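Hestix label printer drops off the network after idle
Status: Resolved
Product: Hestix, connected through Pondo print server 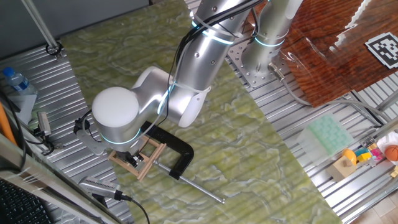

Printer works fine after a restart, then goes offline once it has been idle for 16 minutes. Jobs stay in the Pondo queue as "waiting" and never time out. Power cycling brings it back. Started in October after the switch was replaced.

Update 1
Swapped the network cable and moved to another port. No change. Ping fails as soon as the printer goes idle, so the queue is not the cause.

Update 2
Turned off sleep mode in the printer menu. Setting went back to On after a restart. Gamulico support says firmware 2 ignores the menu and reads the value from the server profile instead.

Update 3
Opened the Gu profile in Pondo. Keepalive was set to 400 seconds and link timeout to 300, so the link always closed first. Changed keepalive to 60 — left the timeout alone. Saved and pushed the profile, then restarted the printer.

Update 4
Left idle overnight. Still answering ping at 7:40 a.m. and the first label printed right away. Same change made on the shipping desk printer. Closing.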